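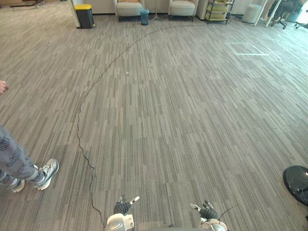 Ticket 900 – Bilge pump keeps running after battery change

Opened by: Floor Van den Broek
Boat: Gatine, sloop, berth 13, Jestville
Opened: July 31, 2021
Status: Closed
Handled by: Giorgia Ferri, Rodari owners' support

First message from owner

Hello. I have a problem with the automatic bilge pump on my boat and I hope you can help. In January I had the old house battery replaced with a new Ekström battery of 103 amp hours. After this the boat stayed on land until spring. Now she is in the water and the pump starts by itself, also when the bilge is dry. It runs a short time, stops, and then starts again. During the night it wakes us up. The panel switch is on AUTO. If I put it on OFF the pump does not stop, and this worries me more than the noise.

I have cleaned the float switch with fresh water and a soft brush. I moved it up and down by hand and it does not feel stuck. The fuse is good. I did not change any other thing on the boat, only the battery.

Reply 1 – Giorgia

Hello Floor, thank you for the clear message. On your model the float switch has its own wire direct to the battery, so that the pump can work when nobody is on board. For this reason the panel switch in OFF does not cut the automatic side. It is a normal behaviour, but I agree the label on the panel does not explain it well.

Please do these checks in this order and write me the result of each one:

1. Take out the small fuse in the holder next to the battery (brown wire with red line). Does the pump stop?
2. Put the fuse back. Disconnect the two wires of the float switch at the connector, above the bilge. Does the pump stop?
3. With the float switch disconnected, put the panel on MANUAL. Does the pump run with a steady sound?
4. Look at the connector for green colour or water inside.

Please keep a hand pump near you while the fuse is out, and do not leave the boat alone in this time.

Reply 2 – Floor

I did the checks this morning.

1. Yes, it stops at once.
2. No. It continues to start and stop, also with the float wires open.
3. Yes, steady sound, and water comes out at the side when I pour a bucket in the bilge.
4. The connector is clean. But behind it I found a second cable going forward under the cabin floor. It is not in my manual, and I followed it only until the mast step. There is tape on it, quite old. I bought the boat second-hand, so maybe the owner before me added something.

Reply 3 – Giorgia

This second cable is not from the yard. I looked at the drawings for your hull, number 70, and there is only one float switch, in the main bilge. I think someone has put a second float switch in the forward compartment, connected in parallel with the first. Can you lift the floor board in front of the mast and look? Please take the fuse out before you touch the tape.

Reply 4 – Floor

You were right. There is a second float switch under the forward floor, a cheap type, and its cable was pressed between the board and the frame. The insulation is open on one side. When somebody walks there, or the boat moves with the waves, the two wires touch and the pump starts. I suppose the board was lifted when the battery man looked for the cable to the bow, and then put back on top of the wire.

I have cut the second cable at the connector and closed the end with heat shrink. The pump was silent all night – we slept until nine.

Reply 5 – Giorgia

Very good. Do you want to keep a forward switch? The forward compartment drains to the main bilge by a small hole, so one switch is enough if the hole is open. Please push a piece of stiff wire through it and check.

Reply 6 – Floor

The hole was full of old sawdust. Now it is open and the water goes back properly. I will not put a new forward switch. I still would like a label for the panel, if you have one.

Closing note

Cause: damaged cable of a non-original float switch. Main switch and pump in order. Label "AUTO is always live" sent by post to the owner. Asked the drawing office to add one line about the drain hole in the next manual.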